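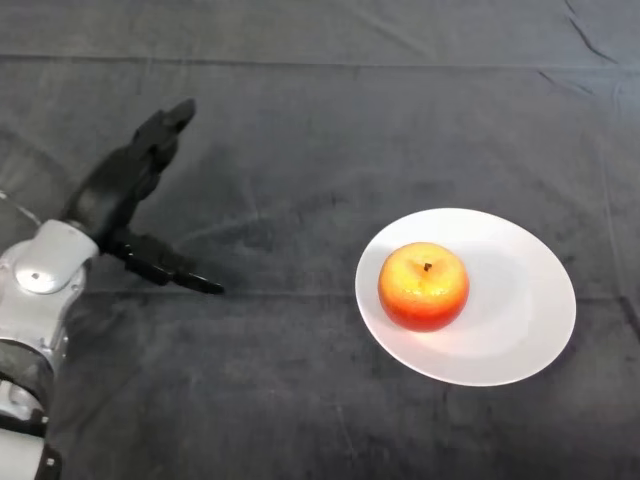
About Grimstead Linen

Grimstead Linen rents tablecloths, napkins, chair covers and aprons to restaurants, banquet halls, churches and families in Tanthorpe and the towns nearby. We also wash and press linen that customers own themselves. Both sides of the business run out of the same building on Andow Street, two doors down from the feed store.

How we started

The company began as a laundry. For its first years it did hotel sheets and not much else. When the larger of the two hotels in Tanthorpe closed, we had washers and a flatwork ironer standing idle most of the week, and a storage room full of tablecloths the hotel did not want back. A church asked to borrow them for a supper in February, then a second church asked, and after that we started charging a small fee and keeping a book. The rental book has been the bigger of the two ever since.

In time we bought the Kuroda laundry across the river and moved its equipment and most of its staff into our building. Some customers still call us Kuroda on the phone. We answer to it.

What we do now

We have 64 regular accounts, mostly restaurants and halls on a weekly route. The rest of our work is single events: weddings, graduations, funerals, retirement dinners, the fair board's annual meeting. Our stock of tablecloths stood at 1,183 when we finished the last inventory, not counting the ones out for mending.

Round cloths come in five sizes and rectangular cloths in four. White and ivory are always on hand. Darker colors should be reserved ahead, especially for May and June, when the schools and the wedding halls want the same ones.
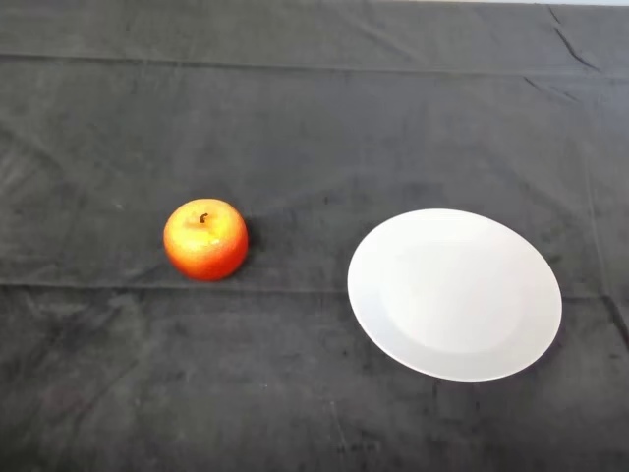 Dark charcoal-gray cloth.

If you are not sure what size you need, measure the table and call us. A cloth that reaches the floor is a different size from one that stops at the lap, and people often order the wrong one. Chairs matter too — a floor-length cloth gets stepped on if the seats are close together.

Washing and mending

Everything that comes back is sorted by hand before it goes in the machines. Candle wax and red wine are treated separately. Small holes are mended on site, and cloths that are past mending are cut down for napkins or sold by the pound as rags. You do not need to wash or fold anything before returning it. Please shake out the crumbs and do not leave it damp in the bag overnight. Mildew is the one thing we do charge for.

Customer linen is tagged and washed apart from rental stock. Family tablecloths with lace or embroidery are welcome, but allow a full week.

Delivery and pickup

Our two vans cover Tanthorpe and the county east of the river. Delivery is free on orders of over 158 dollars. Smaller orders can be picked up at the counter, or delivered for a flat fee. The loading door is on the alley side, with room for one truck at a time.

The counter is open mornings year round and afternoons from April through October. Calls after closing go to a machine, and we return them the next working day.

Page last updated 27 Jan 2018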